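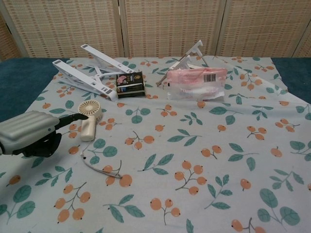
Household Tips: Preparing a Table for the Fandska Tabletop Tidying Service

The Fandska service is offered to households on a monthly or single-visit basis. It provides a robotic arm with a two-finger gripper, which sorts and puts away the light objects that collect on dining tables, desks and craft tables. The guidance on this page applies to all households that have booked a visit, and it replaces the leaflet supplied with earlier bookings.

Last revised September 6, 2019

Before the visit

Clear away food, drinks and anything that can spill. The service does not handle open containers, lit candles or glassware of any kind. Knives, scissors and sewing needles should be placed in a closed drawer before the equipment is switched on.

Leave the objects you want sorted where they are. Residents often stack everything into one pile in advance, and this slows the work considerably. A gap of two fingers' width between neighboring objects is enough in most cases.

Decide where each kind of object should go. The booking form allows up to 9 categories per table. Most households use fewer. "Chargers and cables," "paper," "small appliances" and "unopened goods" cover the contents of a typical family table.

Tablecloths

A tablecloth may remain in place. Printed cloths are acceptable, including those with large or repeating patterns. Smooth the cloth by hand toward the edges and fasten it with ordinary tablecloth clips if it tends to slide. Deep folds should be pressed out, as a finger can catch in them when it closes near the surface.

Lace, crochet and open-weave cloths must be removed. Vinyl cloths may be used if they are fully dry.

Small fans and other upright objects

Handheld fans, flashlights and similar objects may be left standing if they are stable. The gripper normally takes them by the handle. If a fan is likely to tip over, lay it on its side with the handle facing the arm.

Switch the fan off and unplug it from its charging cable. Fans with a loose or cracked grille should be set aside and reported on the booking form under "fragile."

Cables

Cables cause more interrupted visits than any other household article. They may be left on the table, but both ends should be free, and the cable should lie in an open loop. Tight coils can be picked up in one movement if they are held with a hook-and-loop tie. Rubber bands are not recommended, as they grip the finger pads and must be removed by hand.

A cable that is plugged into a wall outlet must never be left within reach of the arm.

Folding stands

Plastic stands for laptops and tablets are accepted either open or folded. Folding them flat beforehand saves time, particularly where there are two or more on the same table. The equipment does not fold stands on its own at present. A stand that is partly open will be moved in the position in which it was found and will take up more room in the storage tray.

Boxes and wrapped packages

Boxes should be closed. Lids that lift off easily should be secured with a strip of painter's tape, which comes away without marking printed cardboard.

Goods in thin plastic wrapping are more difficult. The wrapping may slip or bunch in the gripper, and a second or third attempt is normal. Lay such packages as flat as possible and press out excess air. If a barcode is printed on the wrapping, turn it upward. The Fandska inventory option, where purchased, reads the code and adds the item to the household list.

Weight and size

The standard gripper lifts up to 464 grams. Heavier objects are left in place and noted in the visit report. Objects wider than the open gripper can be moved only if they have a handle, rim or edge that can be held. The Borkel wide gripper is available as an extra and must be requested when booking.

Surroundings

Folding screens and room dividers may stand behind the table, provided they are steady and the panels are opened at an angle. A screen set in a straight line can fall if it is touched. Keep curtains, hanging plants and lamp cords clear of the table on all sides. Pets and small children should stay in another room until the visit has ended.

After the visit

Check the storage tray against the visit report. Objects placed in the wrong category may be returned to the table for one further attempt at no charge. Wipe the tabletop or shake out the cloth before using it for meals.

Damage must be reported within 17 days, with the booking number and a short account of what was affected. Claims for Shih and Ketance storage trays are handled under the same rules as claims for the household's own belongings.

Charges and availability

Monthly subscribers receive 2 visits in each calendar month. Unused visits may be carried forward once. Single visits are charged at the rate shown on the booking form, and the inventory option and wide gripper are billed separately. Bookings for December close early in most areas, and households that require a visit before the holidays should reserve a time well ahead.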